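Clarneneo Collection Room: Frequently Asked Questions on Rules and Good Practice

These are the questions we receive most often from new operators at the Clallesham site. The rules are kept by Alfie Kettle. If something is missing from this page, please write to him before your session and not after it.

Who may use the hand-held grippers?

Everyone who has done the short induction and has signed the room sheet. Visitors may hold a gripper, but they may not record with it. Staff from Karnari have their own induction, and we accept it without repeating ours.

How long is one session?

You can book the morning or the afternoon. Inside a session, please stop for ten minutes in every hour. The gripper does not feel heavy in the beginning, but the wrist gets tired before you notice it, and tired hands make jerky recordings. We have to throw those away later.

What must I check before the first recording?

Check that the lens is clean. Use the dry cloth in the drawer, never your sleeve. Check that both finger pads are fixed firmly and that their surface is not torn. Open and close the fingers fully 3 times and watch the width value on the tablet. If the value does not go back to zero when closed, do the calibration again. Do not "correct it in your head".

Can I move the marker signs?

No. The square black and white signs are measured into the map of the room. If one is moved by the width of a finger, the positions of the whole day can be wrong. If you knock one by accident, do not put it back yourself. Stop, write the time on the room sheet and call Alfie. You will not be blamed for it. In March we lost 1553 recordings because a sign had been put back very neatly in the wrong place.

What is a good recording?

A good recording shows one task, from start to finish, at the speed you would use at home. Please do not talk to the gripper or wave it around between tasks. Mistakes are allowed. If you drop an object and pick it up again, keep recording, and mark the file as "recovered".

What about other people in the room?

Other people may work in the room while you record, if they have signed the consent form. Forms are in the Yuan folder at the entrance. A person who has not signed can ask you to stop at any time, and you must delete the file the same day. Keep at least two metres between yourself and the next person when you are moving with the gripper.

May I leave my bag or jacket near the work area?

Please use the hooks, and keep the floor clear. Straps on the floor are the most usual cause of stumbling, and when you are watching your hands you do not see your feet.

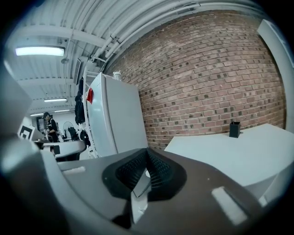

The recording room, with the brick wall side and the white table on the right.

How many recordings are expected from me?

The target for the whole team is 3000 in a month, and 2000 of these should be table tasks. There is no personal target, and we do not publish a list of who made the most. We prefer fewer recordings with correct labels.

Do we follow an outside standard?

For the robot arms, yes, and the documents are in the safety cupboard. The hand-held grippers have no motor, so we treat them as ordinary hand tools and use our own rules on this page.

Can I come on Saturday?

Only if two people are booked. It is not allowed to work alone, even for a short calibration.

Where do I report a damaged gripper?

Put a red label on it, place it on the repair shelf and fill in the form on the tablet. Please do not glue a finger pad yourself. Ordinary glue changes the colour and the grip of the pad, and it is difficult to clean off.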